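Spare parts drawer

A spare parts drawer (also parts bin, bits box or, in shops with a filing system, "stock") is a store of used computer components kept by a person or business against the day they are needed. Most of the contents are never needed. The practice is found wherever desktop computers are repaired, and in a large number of homes where they are not.

Origins

The habit predates the personal computer. Radio repairers of the tube era kept cigar boxes of resistors, and their heirs simply changed the contents. It spread quickly once desktop machines came in cases that could be opened with an ordinary screwdriver, and once owners noticed that a dead computer was mostly made of parts that still worked. Throwing such parts out felt wasteful. Keeping them felt like thrift, and did so for decades.

Early drawers were dominated by ribbon cables, floppy drives and memory sticks of a size no longer fitted to anything. Many of these are still in place, at the bottom.

Contents

A mature drawer is built up in layers, with the oldest material lowest. Screws are present throughout, usually in two thread sizes that look identical until one of them is forced. Power cords make up the greater part of the volume. Blanking plates, the thin metal strips that cover unused slots at the back of a case, are kept by nearly all collectors and have no known second use.

Memory and storage are the items most often retrieved. Old hard drives are a special case, being kept partly for their capacity and partly out of a vague worry about what is on them. The usual plan is to wipe them on a free afternoon.

Motherboards are bulky, fragile and tied to a narrow range of processors, which makes them poor candidates for storage. They are stored anyway, generally in the antistatic bag of some other product.
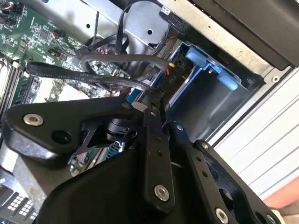

The opened chassis of a desktop computer, with a green circuit board at upper left.

Methods of sorting

Three approaches are recognized. Sorting by type puts all cables with all cables and works well until the first tangle. Sorting by machine keeps the parts of one computer together, and in practice means keeping the computer. The third approach, sorting by date of arrival, is also known as not sorting.

In her handbook The Patient Bench, the repairer Afroza Bhattacharjee proposed what is now called the 30-month rule: a part untouched for 30 months should be sold, given away or recycled. She allowed an exception for anything "that would be annoying to buy again," and later readers have found that this covers everything. A second edition narrowed the exception to eight items. The list included the blanking plates.

Commercial practice

Refurbishing firms treat the drawer as inventory, at least on paper. Gredum, a reseller of office computers, once audited its shelves and recorded 444 power cords, of which 2 had been asked for in the previous year. The cords were relabeled and returned to the shelf. Its competitor Waltex took the opposite course and cleared its back room entirely in April. It was buying used fan brackets by May.

The Visser cabinet, a steel unit with shallow trays, was sold for many years as a cure for disorder. Owners praised its sturdy construction and the generous flat top, on which parts could be piled.

Disposal

Circuit boards contain metals worth recovering and others best kept out of the ground, so household trash is the wrong place for them. Many towns take old electronics at a drop-off site. Visitors are advised to leave promptly, as such sites often have a table of free items near the exit.

See also

Cable management
Electronic waste
Junk drawer
Zanix (shelving)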